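Living With Street Work Out Front: Tips for the House

Halto Avenue was torn up from March until the leaves came down. The job took in 2,109 feet of curb and sidewalk, both storm drains and the water line under the north lane. We live on the north lane. These are the things that helped, in no special order, with a few sent in by neighbors.

Water

Find out who posts the shutoff notices and where. Ours were hung on the doorknob, usually the afternoon before, and the ones on the side door got missed. Check both doors.

Fill two big pots and a pitcher the night before a shutoff. Fill a bucket for the toilet too. One bucket poured fast into the bowl will flush it.

When the water comes back, take the screen off the kitchen faucet before you turn it on. Run cold only, starting with the tub or an outside spigot, until it looks clear. Leave the hot side alone until then or the grit goes into the water heater. Rinse the screen and put it back. Hold off on white laundry for a day.

If the notice says to boil, boil. Throw out ice made during that time.

Meals

Cook ahead and keep to food that needs one plate and no pan to wash. Leftovers, baked potatoes and soup from the freezer got us through most shutoff days. Write the date on anything you freeze. Run the dishwasher the night before, even if it is half full.

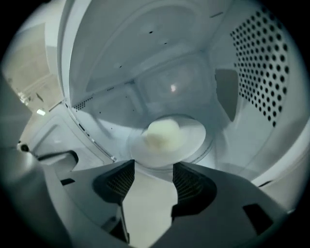 A plate of food in the microwave.

Paper plates are fine for a week. After that we got tired of them and washed up in a dishpan, with a second pan for rinsing. Save the rinse water for the bucket.

Dust

Saw cutting is the worst of it. Shut the windows on the street side before the crew starts, which on our block was 7 a.m. Roll up an old towel, dampen it and lay it along the bottom of the front door.

Change the furnace filter every month while the work is going on. Buy the cheap ones and have several on hand. Wipe sills with a wet rag. A dry one only moves the dust, and concrete dust will scratch paint and glass.

Two mats at the door, one outside and one in. Anong Khamphan at number 498 uses a boot tray with an inch of gravel in it and says it holds a week of mud.

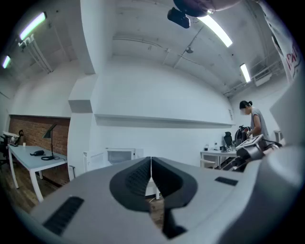 Shoes come off at the mat, including for company. Keep a basket of slippers or thick socks there if people object.

Noise and shaking

The roller shakes everything. Take down heavy pictures on the street wall and move glasses back from the shelf edge. Walk through the house before the work begins and take dated photos of any cracks in plaster or the foundation. Baldur Bjarnason had his ready when a basement crack got longer, and it saved a lot of argument. Send any claim in writing and keep a copy.

Parking, trash and mail

Move the car before 6:30, even on days when the no-parking signs look old. Ask where trash cans should go. Ours went to the corner of Wostham Street, so paint your house number on the lid as well as the side.

Give delivery companies the alley address if you have one. For anything heavy, wait until the driveway is open. Pirmin Holzer had a washer left on the far side of an open trench and it sat under a tarp for four nights.
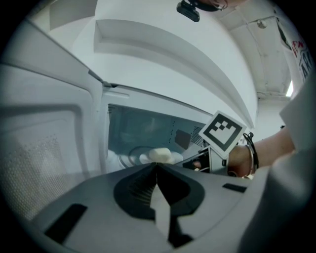
Tell the foreman early if someone in the house uses a walker or a wheelchair. Ours had a plywood ramp down the same day, but it had to be asked for.

Yard

Mark sprinkler heads and buried dog fence wire with flags, and take a picture with the flags in. Dig up any bulbs or small shrubs within three feet of the old walk. They can sit in buckets of soil in the shade for a good while if you water them.

New sidewalk concrete should not get salt the first winter. Use sand. Keep the car off a new driveway apron for seven days, longer if the nights are cold.

When the topsoil goes back, rake out the stones before the seed goes down - it is a miserable job afterward.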